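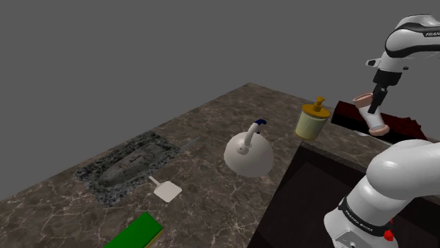 Zlata Didenko objects that the harmonium cannot be used as the reference for tape speed until it has been shown that the instrument on the Larneria reels is the same one now held in the instrument store. She accepts that the case and the stop layout agree with the family's account. She does not accept that the reeds are original, and she notes that harmoniums used for touring were often retuned between seasons to suit the lead singer. Her request is that all speed corrections be marked provisional in the log until the matter is settled.

The objection is recorded in full and has been adopted. Any transfer made before today is to carry the letter P after its log entry.

August, second bench session, Audio Workshop

Purpose of session
To establish the correct playback speed for the first group of reels in the Larneria collection, to compare two methods of doing so, and to inspect splices on reel 14.

Background, for colleagues joining the work
The collection holds evening performances by a devotional singing party, recorded at private gatherings and at one shrine festival. The party consisted of a lead singer, a second voice, a chorus that also clapped, a harmonium and a tabla. The recordist used a portable machine and wrote almost nothing on the boxes. Several of the performances run across a change of reel, and the recordist tended to let the first reel run out completely before threading the next. The result is that a line of verse is frequently lost at the join. No attempt will be made to hide these gaps in the preservation copies. In the listening copies a short fade will be used, and the gap will be stated in the notes.

The question of speed arises from the lead singer's voice. In the first transfers it sounded thin and hurried on the high held notes. Talha Soomro noticed this during the opening section of reel 9, where the singer has no percussion behind him and the breath can be heard clearly. The consonants are too short. On the long phrases the natural waver of the voice is quicker than on the one commercial disc available for comparison. None of this is proof, but it was sufficient reason to stop and check.

Method A: the harmonium
The instrument in the store was sounded on the middle register with the drone stops closed, and the pitch of each reed was read on the Lomik tuning meter. The A reads 430. It was read again after the instrument had been played for a while, with no change worth recording. Bellows pressure matters here. A hard push lowers the reed slightly, and the player on the reels pushes hard, particularly when the chorus enters. Adeel Janjua played the instrument at three different strengths while the meter was being read, and the variation was noted on the separate sheet. It is small when set against the error being looked for.

The same note was then located on the transfers. It is easiest to find in the interludes, where the harmonium repeats the tune alone before the singers return. Passages with full chorus are of no use for this purpose. The chorus drifts upward as the evening goes on and the ear follows it.

Measured in this way, the transfers of the first group play sharp. The first reel and the later reels in the group do not agree with each other. This would be consistent with weak batteries in the recording machine: as the batteries run down the tape moves more slowly in recording, and everything plays back too fast.

Method B: the hum
At the shrine festival the party used an amplifier running from the public supply, and a low hum can be heard beneath the tabla. The hum gives a reference that does not depend on any instrument. Shabnam Mughal filtered out everything above it and produced a chart of its pitch from the beginning of the reel to the end. The chart shows a steady climb, with a sudden drop shortly after the second song. The most likely explanation for the drop is a change of batteries, and there is a break in the applause at the same place.

The weakness of this method is that the public supply in a rural district was probably not steady. It may have sagged when lamps were lit in the evening. The hum is present only on the festival reels and is of no help with the private gatherings.

Comparison
Where both methods can be used, they agree on the direction of the error and on the place at which it changes. They do not agree on the amount. The harmonium calls for a larger correction than the hum does. The gap between them is steady throughout the festival reels, which suggests that one of the references is wrong by a fixed quantity. If Ms. Didenko is right and the reeds were retuned after the recordings were made, a fixed gap is exactly what would be expected. If the supply ran slow on the evening in question, a fixed gap would also be expected. The workshop cannot presently choose between these.

Touran Najafi proposes opening the harmonium and examining the reed tongues for file marks. Scratches near the tip indicate that a reed was raised, and scratches near the root indicate that it was lowered. This can be done without removing the reeds from the board. Permission from the donor family is required and will be sought in writing. The instrument is not to be opened before a reply is received.

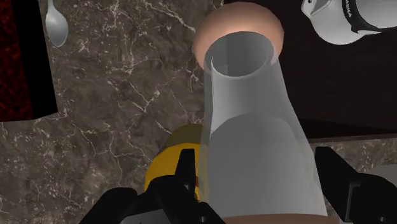 In the meantime the preservation copies will be made at nominal speed with no correction of any kind. The correction, once agreed, will be applied only to the listening copies, and the figure used will be entered in the notes for each reel so that it can be reversed. This has been the practice of the workshop for other collections and there is no reason to depart from it.

Reel 14
The reel was wound through by hand before being placed on the machine. The splices were made with ordinary household tape, and the adhesive has crept onto the neighboring layers. Each was opened, cleaned and remade with the Susuvico splicing tape. One splice was found to have been made with the tape turned over, so that a short section had been playing with the wrong side against the head. This accounts for the dull passage reported in the survey, in which the second voice seems to go behind a curtain. With the section turned the right way, the second voice is clear and the words of the couplet can be followed.

The content of the reel is of considerable interest. The lead singer breaks off in the middle of a song to answer someone in the audience, resumes with a different verse, and returns to the refrain only after a long passage of note names sung at speed. The tabla player evidently did not expect the return and comes in late. The listening notes should keep this moment as it stands. An earlier draft of the catalog describes it as a fault in the tape, and that description is to be withdrawn.

Playing time is up to 60 minutes if the thin tape was used throughout. The box does not say. The thickness is to be checked at the tail end before the full transfer, and the winding tension is to be set to the lower position in any case.

Equipment
The left channel of the playback machine was lower than the right by a small amount at the start of the session. The heads were cleaned and the level returned. The replacement belts from Subramaniam have arrived and are in the second drawer with the delivery slip. One of them is the wrong width for the take-up side and should be returned. The lamp on the Lomik meter flickers when the meter is moved; the lead needs attention.

Points for the catalog
The name of the second voice is given in two spellings on the boxes and in a third in the family's letter. The family's spelling is to be used, with the others entered as variants.

Song titles are to be taken from the first line as sung. Where the singer begins with a borrowed verse, the title should come from the refrain, and the borrowed verse should be listed under it.

Clapping by the chorus is part of the performance and is not to be described as audience noise. Mr. Soomro has found this error in the descriptions for several reels and is correcting them.

Open items
Letter to the donor family concerning the reed board (Najafi).
Hum chart for the remaining festival reels (Mughal).
Inquiry to the district electricity office about supply records for the period, if any survive (Didenko).
Second reading of the harmonium at a lower room temperature, same stops, same player (Janjua).
Full transfer of reel 14, to follow the thickness check.

Session closed at 5:40 p.m. The reels were returned to the cold store, with the exception of reel 9, which is held at the bench for Mr. Soomro to complete his notes on the opening section.

Added after closing: Ms. Mughal reports that the hum is faintly present on one of the private gatherings as well, beneath the opening drone. It had been taken for the drone itself. A chart will be attempted, although the two are close together in pitch and may not separate.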